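Kapitel 4
Der Fadenlauf, oder: warum Ihr Rock nach links wandert

Meinen ersten bodenlangen Rock habe ich quer zum Fadenlauf zugeschnitten, weil ich so einen halben Meter Satin sparen konnte. Ich war wahnsinnig stolz auf mich! Der Rock stand dann ab wie ein Lampenschirm, und meine Lehrerin Fereshteh Mazandarani hat ihn eine Weile schweigend um die Puppe gedreht, bevor sie mir ein neues Stück Stoff hinlegte. Über Säume und Nähte hatten wir es ja in den vorigen Kapiteln, jetzt kommen wir zu dem, was eigentlich schon vor dem ersten Schnitt feststehen muss.

Ein gewebter Stoff besteht aus Kette und Schuss. Die Kettfäden laufen parallel zur Webkante, die Schussfäden quer dazu, und dazwischen, im Winkel von 45 Grad, liegt der schräge Fadenlauf, den ich persönlich am liebsten mag (und der mich die meisten Nerven gekostet hat). 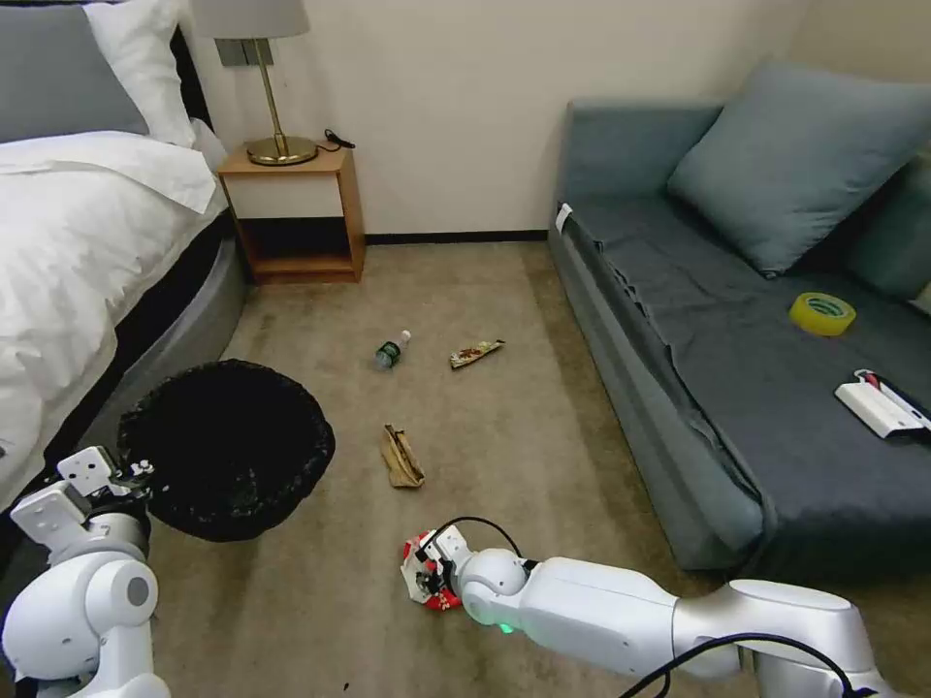 Woran erkenne ich die Kettrichtung, wenn die Webkante schon abgeschnitten ist?
Ziehen Sie den Stoff mit beiden Händen kurz in die eine und dann in die andere Richtung. In Kettrichtung gibt er meist am wenigsten nach, in Schussrichtung etwas mehr und in der Schräge deutlich. Sind Sie danach noch unsicher, ziehen Sie an der Schnittkante je einen Faden heraus und vergleichen: Kettfäden sind oft fester gedreht.

Bei Brautsatin mit Elasthan klappt der Zugtest übrigens nicht so gut, weil das Elasthan häufig im Schuss liegt und manchmal in beiden Richtungen. Da hilft dann nur, beim Kauf gleich die Webkante dranzulassen und mit Kreide einen Pfeil auf die linke Stoffseite zu malen. Ich male inzwischen auf jeden Rest einen Pfeil, auch auf die winzigen, die ich nie wieder verwenden werde.

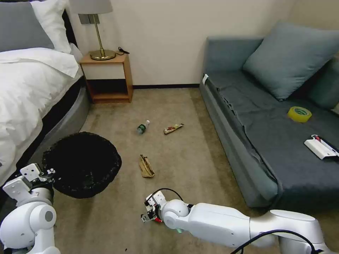

Ansel Achterberg

Nun aber zum Schrägschnitt. Ein Kleid aus schräg zugeschnittenem Seidenkrepp legt sich um die Hüfte, ohne dass man auch nur einen Abnäher setzt, und genau deswegen wollen alle eins haben. Der Haken: Der Stoff wird beim Hängen länger, und zwar ungleichmäßig. Im Atelier Lollomgate, in dem ich gelernt habe, blieb jeder schräge Rock 2 Tage auf der Puppe, ehe jemand den Saum anfassen durfte. Im August, bei feuchter Luft, gern auch länger. Ich habe mich einmal nicht daran gehalten und durfte danach 60 Zentimeter Rollsaum wieder auftrennen, mit der feinsten Nadel, die im Haus war.

Planen Sie auch beim Einkauf anders. Für unser Übungsmodell, den Rock Karimi, reicht der Stoff im geraden Fadenlauf bei einer Breite von 140 Zentimetern locker aus, in der Schräge brauchen Sie noch einmal 70 Zentimeter dazu. Das tut weh, ich weiß! Nehmen Sie für den ersten Versuch einen billigen Viskosestoff, der ähnlich weich fällt. Nessel taugt dafür leider wenig, er ist zu steif und verrät Ihnen nichts über den späteren Fall. 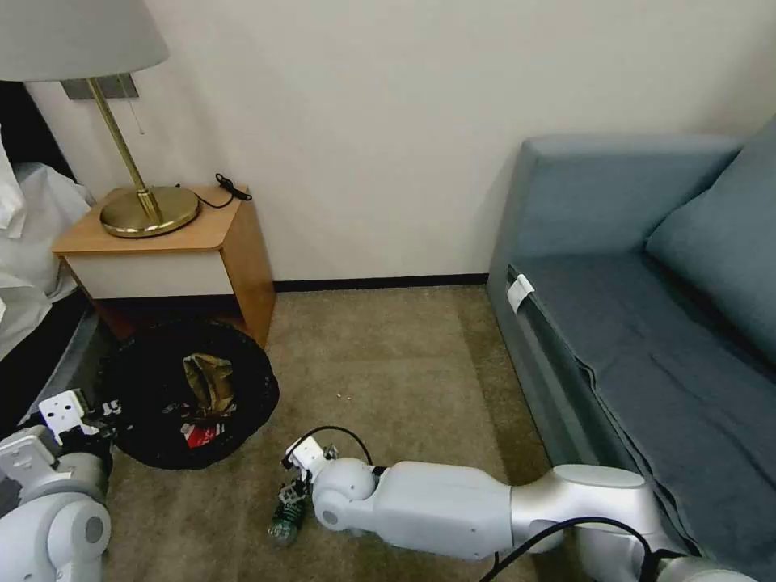
Abb. 4.3: Nachttisch mit Tischleuchte

Zum Zuschneiden legen Sie den Stoff einlagig aus, immer. Doppelt gelegt verschiebt sich die untere Lage, und man merkt es erst an der fertigen Seitennaht, die dann munter in Richtung Knie spaziert. Beschweren Sie das Schnittmuster mit Gewichten und lassen Sie die Stecknadeln in der Dose, sie heben den Stoff bei jedem Einstich ein bisschen an. Die zweite Rockbahn schneiden Sie gespiegelt zu, damit sich beide Hälften beim Aushängen in entgegengesetzte Richtungen ziehen.

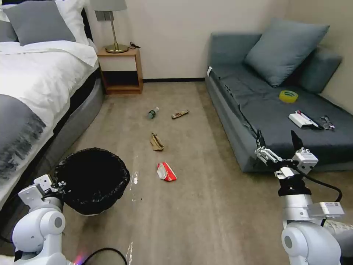
Abb. 4.4: Bett mit grauem Läufer, rechts das Sofa

Bevor Sie weiterlesen, holen Sie sich bitte den Schnittbogen aus der Mappe, Bestellnummer 2292, und suchen Sie auf jedem Teil den langen Pfeil. Zeichnen Sie mit dem Geodreieck die Schräge daneben ein. Im nächsten Abschnitt schneiden wir damit die vordere Bahn zu, zuerst in Viskose und danach, wenn Sie sich trauen, in Krepp.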